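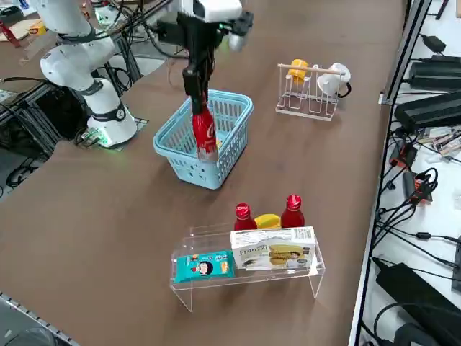

## Séance 3 – Ranger une table, est-ce que ça compte comme un métier ?

Bon, je reprends là où on s'était arrêtés, au moment où quelqu'un au fond a demandé « mais alors, madame, il arrive quand, le robot qui fait le ménage ? ». J'avais répondu trop vite. Je mets donc ici ce que j'aurais dû dire, plus les deux ou trois choses que Povilas Rozīte m'a soufflées à la pause (il a passé quatre ans à l'atelier Stankevičius et il a des avis sur tout).

### De quoi on parle quand on dit « corvée »

À la maison : débarrasser, trier, plier, essuyer, remettre à sa place. À l'atelier : vider un bac, garnir une étagère, préparer une commande. Vu de loin, c'est la même famille de gestes : **prendre, porter, poser**. Une canette qui va dans un panier, c'est exactement ça, et c'est pour cette raison que j'en parle autant dans ce cours, désolée pour ceux qui espéraient des humanoïdes !

La difficulté se cache dans les trois verbes :

- **Prendre.** Une canette, c'est plutôt gentil : cylindrique, rigide tant qu'elle est pleine. Un sachet de biscuits, c'est une autre histoire, la forme change dès qu'on appuie. Et la tasse ? Par l'anse, par le bord, par le corps ? Vous n'y réfléchissez jamais le matin, la machine si.
- **Porter.** Il faut passer à côté du reste sans rien renverser. Sur une table encombrée, le chemin droit est rarement le bon.
- **Poser.** Mon préféré. Descendre un objet dans un panier bleu où il y a déjà quelque chose, c'est accepter de ne pas savoir au millimètre où il va toucher.

### Les chiffres de Drindholm

Pendant l'essai de Drindholm, qu'on regardera en détail au TD, on a demandé à un poste à deux bras de ranger des objets de cuisine et d'épicerie. Il y a eu 554 tentatives en tout, dont 137 ratées. Faites le calcul : ça fait à peu près une sur quatre. Pour un étudiant qui découvre, c'est formidable. Pour quelqu'un qui attend que sa cuisine soit rangée, c'est pénible, parce qu'il faut rester à côté.

Autre chose qui m'a frappée en relisant le rapport : un geste complet prenait environ 70 secondes. Chronométrez-vous ce soir en rangeant une canette, on compare la prochaine fois (et ne trichez pas en courant).

Povilas ajoute une remarque que je trouve très juste : en atelier, la lenteur se pardonne si la machine tourne la nuit. Chez les gens, moins, surtout si elle fait du bruit à côté du canapé.

### Maison contre atelier

À l'atelier, on triche, et on a bien raison. On fixe le bras à la table, on choisit le bac, on décide de la hauteur des étagères, on met toujours la même lumière. Chez Istero, ils ont même redessiné leurs paniers avant de toucher au logiciel, et c'est ce qui leur a fait gagner le plus de temps.

À la maison, impossible : le panier change de place, il y a un chargeur qui traîne, quelqu'un a laissé une banane, le chat passe. Personne n'a envie de redessiner son appartement pour faire plaisir à une pince à deux doigts. Et une pince à deux doigts, parlons-en, c'est simple, solide, facile à commander, mais essayez donc de plier un drap avec deux baguettes !

### Alors, oui ou non ?

Ma réponse à ce stade du semestre (vous avez le droit de ne pas être d'accord, c'est même conseillé) :

1. Un geste isolé, avec un objet rigide et connu : oui, assez bien.
2. Une table entière, avec des objets mélangés : parfois, et avec quelqu'un dans la pièce.
3. Une cuisine inconnue, un soir de semaine, avec la vaisselle du dîner : non, je n'y mettrais pas mes verres.

Attention quand même au piège des démonstrations. Une vidéo où tout marche ne dit pas combien de fois on a recommencé. Quand vous en regardez une, notez : combien d'essais ? quelle vitesse de lecture ? qui a disposé les objets, et où se trouve la personne qui tient le bouton d'arrêt ?

### À préparer pour le TD

- Lire le rapport de Drindholm, au moins la partie sur les échecs. Les annexes, si vous avez du courage.
- Choisir une corvée chez vous et la découper en prendre / porter / poser. Une page suffit, à la main ça me va très bien.
- Dire à quel moment précis, d'après vous, un bras se tromperait.

Pour la visite de Bustberg, pensez aux chaussures fermées, sinon ils vous laissent à l'accueil. La feuille d'inscription est sur ma porte.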